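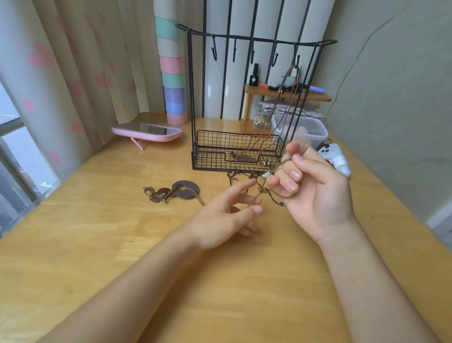
Planico necklace stand with five hooks and mesh base tray, black. Necklaces and mirror not supplied.

Planico Necklace Stand, 5-Hook, Black

Tabletop stand for hanging necklaces, cords and light chains. Thin black wire construction with two upright side posts and a top crossbar. The ends of the crossbar curve up and outward. Five J-shaped hooks are evenly spaced along the bar. The rectangular base is a wire-mesh basket for pendants, rings, clasps and loose beads.

Specification
Article no.: 1264
Material: steel wire, powder coated
Colour: black
Hooks: 5, fixed
Overall height: 482 mm
Maximum total load: 500 g, evenly distributed
Assembly: uprights push into base sockets, no tools
Feet: 4 clear pads, self-adhesive, supplied loose

Use
Hang cord necklaces by the cord, with the knot or clasp at the back of the hook. Long cords can be looped twice. Where a pendant reaches the base, rest it in the basket to take the weight off the cord. Fine chains should be closed before hanging; an open clasp will catch on the mesh.

Heavy pieces go on the centre hook. The stand will lean if the outer hooks on one side are fully loaded and the other side is left bare. Bead diameters under 7 mm may pass through the mesh, so use the felt liner (sold separately) for these.

Fit the pads before placing the stand on oiled or lacquered wood.

Care
Dust with a dry cloth. Do not use metal polish or solvent cleaners on the coating. Remove silver before cleaning with a damp cloth and allow the stand to dry fully.

In the box
Base with basket
Upright and crossbar section
Pads
Instruction leaflet

Compatible items
Sundska felt liner, grey or natural
Boltus replacement pads, clear
Khúc ring cone, black wire, same finish

Design: Định Ninh for Planico.

Delivery and returns
Orders placed before 2 pm are sent the same working day. No Saturday dispatch. Unused stands may be returned in the original carton. Liners are non-returnable once cut.

The white version is out of stock until March.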